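Household chore robots

Household chore robots are machines made to do ordinary work in the home, such as folding laundry, clearing a table or loading a dishwasher. 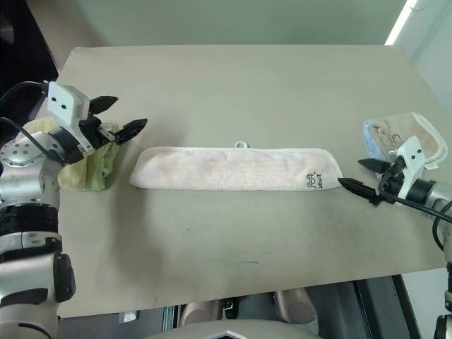

Can a robot do the housework in a normal home today?
Only a small part of it. Floor cleaning is done well by machines that are sold in shops, but work that needs hands is still slow and usually needs a person nearby.

Scope of the term

The term is used in two ways. In the wide sense it includes every automatic machine in the house, also the washing machine and the robot vacuum cleaner. In the narrow sense, which is followed in this article, it means a machine with one or more arms that can pick up objects of different shapes. The same machines are often tried in small workshops and hotel laundries, where the tasks are similar but the order of work is more fixed.

Laundry

Laundry is the chore most often chosen for tests. Cloth has no fixed shape, and each time it is dropped it lies in another way. The machine must find an edge or a corner, hold it without taking two layers by mistake, and move both hands at the same speed so that the cloth does not twist.

Towels are considered the easiest item. They are rectangular, they are thick enough to be held by a simple two-fingered gripper, and a small error in the fold does not matter much to the owner. A long towel can be folded lengthwise into a strip before it is made shorter. Small details, for instance a hanging loop or an embroidered mark, can help the machine to know which side it is looking at, although many systems do not use them. Shirts are more difficult on account of the sleeves and buttons, and fitted bed sheets are difficult also for people.

In a trial in the town of Bretstead, a two-armed machine named Cuvo was given mixed towels from a guesthouse laundry during one April. The trial was led by the engineer Ruoxi Hou. Cuvo needed 5 minutes for a bath towel when the towel was put flat on the table, and 14 minutes when it came from a pile. The staff of the guesthouse stopped using it for the pile after the first Friday and continued to lay the towels out by hand. Hou wrote in her report that picking one towel out of a heap was "a separate job from folding, and the harder one."

Kitchen work

Loading a dishwasher has been shown by several laboratories. Plates of one size are handled with few errors. Glasses, thin knives and pots with food stuck to them cause more trouble, and transparent objects are often placed wrongly by the camera system. Cooking is mostly limited to stirring, pouring and other steps in which the ingredients were prepared by a person before.

Shop-floor chores

In a workshop the machine can be given a fixed table, constant light and parts that arrive always from the same side. For this reason, sorting and packing were automated earlier than the same movements at home. The firm Berhe uses two machines to put textile samples in boxes, with a rate of 300 boxes per shift. Sweeping around the benches, untangling cables and returning tools to their drawers are still done by the workers.

Methods of teaching

Two methods are common. In the first, a person moves the arms by remote control, and the recorded movements are used for training. In the second, the machine practices in a computer simulation. Cloth is hard to simulate well, so laundry skills are mostly learned by the first method. Cameras are frequently fixed near the grippers, in addition to one at the head, because the arms can hide the cloth from the head camera during the work.

Criticism

Rafia Khokhar, who writes on domestic labor, has argued that speed is the wrong measure. In her essay on the Bresano housing project she asked how much tidying a resident must do before the machine can start, and who repairs what it drops. Other authors answer that a slow machine may still be useful if it works at night or for a person who cannot lift their arms.

Price is another open question. Machines with two arms are mostly leased to companies, and the cost of service visits is often not included in the published price.

See also

Robot vacuum cleaner
Laundry folding machine
Remote operation
Assistive technology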